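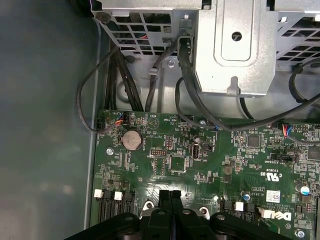
ケースの中。緑の基板と黒いケーブルの束。

年末なので古いデスクトップの中のデータを整理してる。で、案の定ぜんぜん進まない。昔の旅行メモが出てきたからです!全部読んじゃうでしょこんなの。

せっかくなので、今夜は発掘した「ひとり喫茶店めぐりノート」の話をだらだら書きます。長いです。興味ない人はミュートしてね〜

ノートっていってもただのテキストファイル。会社員になりたての頃、休みのたびに知らない駅で降りて喫茶店に入って、食べたものと値段と、店で流れてた曲を書いてた。ファイル名が「きっさ.txt」。ひらがな。若い。

最初の行がこれ。
「ナポリタン700円。ピーマン多め。粉チーズは言えば出てくる」
いや情報それだけ?店の名前は??

店名を書いてない回がけっこうあって、当時の自分は覚えていられると思ってたんだろうな…。無理だよ。駅の名前すら書いてない日もある。「坂の途中、緑のひさし」だけとか。どこの坂だ。

ちゃんと名前が残ってる店もあります。たとえば「ヒステン」。看板の綴りはHistenで、マスターに由来を聞いたら「語感」って言われたとメモにある。語感かあ。

ヒステンは厚切りトーストの店で、バターが最初から染みてるのと、あとから自分で塗るのが選べた。わたしは毎回染みてるほう。耳のところがカリカリで、あれは家だとどうしてもできない。パンの厚みなのか、トースターなのか。

それから「アヤラ」。地下に降りていくタイプの店で、階段が急。雨の日に行くと傘を持って降りるのがこわい。でもプリンが固い。固いプリンのためなら急な階段も降りる、そういう年頃でした(今もです)

アヤラのプリンの記録、読み返すと熱量がすごい。
「スプーンを立てても倒れない。カラメルは苦い。苦いのが正しい。生クリームはいらないと思っていたが、いる」
途中で考えが変わってるのがリアルタイムっぽくて好き。

で、そのアヤラで隣の席になったのがアルヌルフォ・レストレポさんという人で、コーヒーの買い付けの仕事で日本に来てるって話だった。メモに名前がカタカナで三回書いてある。一回目は「アルヌフォ」、二回目は「アヌルフォ」、三回目でやっと合ってる。聞き直したんだと思う。すみません…

レストレポさんに教わったこと、箇条書きで残ってた。
・冷めたコーヒーも飲んでみる
・豆は冷凍していい、でも出し入れはしない
・砂糖を入れる人をばかにしない
最後のやつ、いい人すぎる。

この日から急にノートのコーヒーの欄が長くなるんですよ。それまで「コーヒー おいしい」しか書いてなかったのに、「冷めたらみかんっぽい」とか言い出す。影響されやすい。

ちなみに冷めたコーヒーの話は今でも守ってる。最後のひと口をわざと残しておく。夏はただのぬるい飲み物になります。

5月のページは遠出してる。海のそばの「レネン」ってお店。ここだけ文章が長くて、窓の外のことばっかり書いてある。船が来た、犬が来た、犬が帰った、船はまだいる、みたいな。注文したものが書いてない!何しに行ったの!

レシートの金額だけは書いてあって、664円。なに頼んだんだろう。664円って半端だなあ。ケーキセットにしては安いし、コーヒー一杯にしては高い気もする。誰かレネン知ってる人いたら教えてください。

あと当時の自分ルールで「一回の予算は1,000円まで」って書いてあった。交通費は別。ずるい。交通費のほうが高い日がたくさんある。

ルールその二「モーニングは二軒はしごしない」
破った記録あり。ゆで卵を二個食べて、帰りに気持ち悪くなってる。ルールができたのが先か破ったのが先か、ファイルの並びだとよくわからない。

数えてみたらノートに出てくるお店は39軒でした。思ったより行ってた!そのうち今も営業してるってわかったのは、さっき検索したかぎりではヒステンだけ。ほかは名前がわからなすぎて検索もできないのが多い。

ヒステン、メニュー写真を上げてる人がいて、トーストが昔と同じ皿に載ってた。ふちに茶色い線が入ってるやつ。うれしくなって変な声が出た。

流れてた曲の欄も読み返してるんだけど「たぶんピアノ」「知ってる曲だけど名前が出ない」「有線」ばっかり。有線は曲じゃない。

そういえば喫茶店のマッチも集めてたはずなんだけど、あれはどこにいったんだろう。お菓子の缶に入れて、その缶を実家の押し入れに入れたところまでは覚えてる。年末に帰ったら探す。母が捨ててませんように。

お腹すいてきたのでナポリタン作ります。ピーマン多めで。

作った。ケチャップを先に炒めて水分をとばすとお店っぽくなるって聞いてやってみたら、コンロまわりが赤い点々だらけ。味はおいしいです。粉チーズは切らしてた。

データの整理?きっさ.txtをコピーしたところで止まってます。続きは明日やる。たぶん。

年が明けたらヒステンに行ってきます。染みてるほうのトースト頼んで、ノートの続きも書くつもり。今度は店名と駅名を先に書く!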